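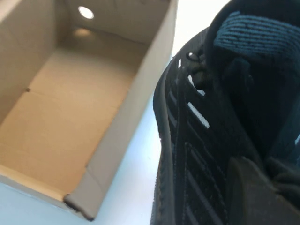 Caderno de oficina - Driniswood, sala de secagem e cura
23 de março de 2019

Entrei às sete e pouco. Desumidificador da câmara 2 parado com aviso de depósito cheio, outra vez. A mangueira de descarga estava dobrada atrás da estante. Endireitei e prendi com duas braçadeiras. Humidade relativa estava em 64 quando abri a porta, às dez já tinha descido para 58. Não mexi na regulação. Se voltar a acontecer antes da próxima colheita, mudo a estante de sítio.

Lote F (cânhamo para flor, plantas da mesa do fundo). Dia nove de secagem. Os ramos finos já partem, os grossos ainda dobram. O Florian queria começar a limpeza hoje, mas fiquei com mais dois dias. Da última vez tirámos cedo e os frascos passaram uma semana a ser abertos três vezes por dia, o que ocupou uma pessoa quase por inteiro. Ele não ficou contente, tem a equipa de limpeza marcada para segunda. Combinámos que segunda fazem o lote E, que está pronto, e o F passa para o fim da semana.

Lote E. Peso seco depois de retirados os talos grandes: 3.000 gramas certos na balança grande, o que me fez desconfiar. Pesei de novo em sacos separados na balança pequena e a soma deu o mesmo. Fica assim. Cor boa, cheiro ainda muito a erva cortada, como costuma ser nesta fase. Separei 25 gramas para a análise e guardei outro tanto como contraprova, saco selado, prateleira de cima, lado esquerdo.

Formação dos novos. Começaram esta semana o Damian Kälin e a Brigitta Nägeli. O Damian vem da restauração, a Brigitta de uma farmácia. Já é o terceiro grupo desde outubro e continuo a achar que a primeira semana está mal montada. Pomos as pessoas a limpar flor logo na primeira manhã e só na quinta-feira é que lhes explicamos o que é a cura, para que serve o registo e porque é que não se pode misturar tabuleiros de lotes diferentes. Ontem apareceu um tabuleiro do E com etiqueta do D. Não foi culpa deles, a etiqueta já vinha trocada da secagem, mas quem sabe ler o registo teria dado por isso.

Proposta para o próximo grupo, a falar com o Emil Wieser:
- primeira manhã: registo e etiquetas, com um lote verdadeiro, do corte ao frasco
- primeira tarde: câmaras de secagem, ler os higrómetros, abrir e fechar portas como deve ser
- segundo dia: limpeza à mão, só lote já pesado, nada de urgente
- terceiro dia: máquina de limpeza, com o Florian ao lado
- resto da semana: rodar por todos os postos

O Emil vai dizer que assim só rendem ao terceiro dia. É verdade. Também é verdade que dois dos quatro de outubro saíram antes do Natal, e os dois disseram o mesmo na saída: esperavam outra coisa e passaram um mês sentados com uma tesoura na mão. Se vão passar muitas horas sentados com a tesoura, convém dizer isso na entrevista. O anúncio fala de "carreira num setor em crescimento" e pouco mais. Pedi ao Ferdinand Egger para acrescentar uma frase sobre o trabalho repetitivo e outra sobre o cheiro na roupa. Ficou de ver.

Tesouras. As Parnetti de ponta curva aguentam melhor do que as retas, mas a mola salta quando se limpam com álcool sem as fechar primeiro. Três molas perdidas esta semana, uma encontrada dentro do aspirador. Pus um papel por cima do lavatório. Encomendar molas e mais um garrafão de álcool isopropílico, o que está aberto não chega a quarta.

Luvas: o tamanho M acabou, há L para bastante tempo. A Brigitta usou L a tarde toda e queixou-se, com razão, de que a ponta dos dedos fica presa na tesoura. M e S na próxima encomenda.

Máquina de limpeza Flenby. Fez barulho ao fim de uma hora de trabalho, um raspar de metal em cada volta. Desliguei, abri, a grelha tinha resina acumulada num dos lados e estava a roçar na lâmina. Limpei com espátula de plástico e álcool, voltei a montar, vinte minutos sem barulho. O manual manda limpar a cada 200 horas. Para a nossa flor é demasiado. Passamos a fazer no fim de cada lote e quem limpa assina na folha.

Frascos. Temos 400 lavados e secos. Tampas conferidas pelo Damian, que pôs de lado as que tinham a borracha gasta. Trabalha com calma e arruma o posto antes de sair, boa impressão até agora. Higrómetros pequenos para dentro dos frascos: dois estão a ler valores diferentes no mesmo frasco, com uma diferença de seis pontos. Deixei ambos num saco fechado com sal húmido até segunda de manhã. O que não marcar perto de 75 vai para o lixo.

Tarde. Telefonema da Tamošiūnaitė por causa do transporte. Querem cópia do certificado do lote D antes de recolherem e a guia com o número do lote escrito por extenso, como da outra vez. Enviei o certificado. A guia fica para o Ferdinand, só ele tem o modelo novo.

Por fazer:
- etiqueta do tabuleiro trocado, corrigir também no livro da secagem
- segunda, ler os dois higrómetros
- lote F, testar outra vez os ramos grossos amanhã ao fim do dia
- pedir ao Emil meia hora para falar da primeira semana
- trocar o filtro de carvão da câmara 1, já se sente o cheiro no corredor

Saí às cinco e meia. Câmara 2 a 57, câmara 1 a 59, portas fechadas, desumidificador a trabalhar.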